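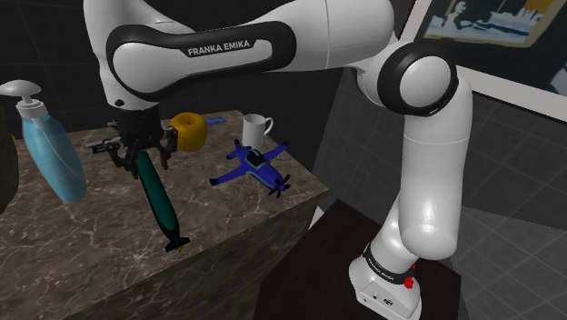
Before a robot arm picks up a real toy, it can practise in a simulation. A simulation is a computer program that works out how objects move, slide and fall.

Ladi Etim's group at Nadar tested whether this practice helps. Their arm made 160 practice attempts in a simulated kitchen. The objects changed position each time, so the program could not memorise one spot on the counter.

The researchers then ran 52 attempts with a real arm. It dropped the object in 14 of them. Most drops involved objects with a curved surface, where the fingers have less area to grip. The colour of the object made no difference.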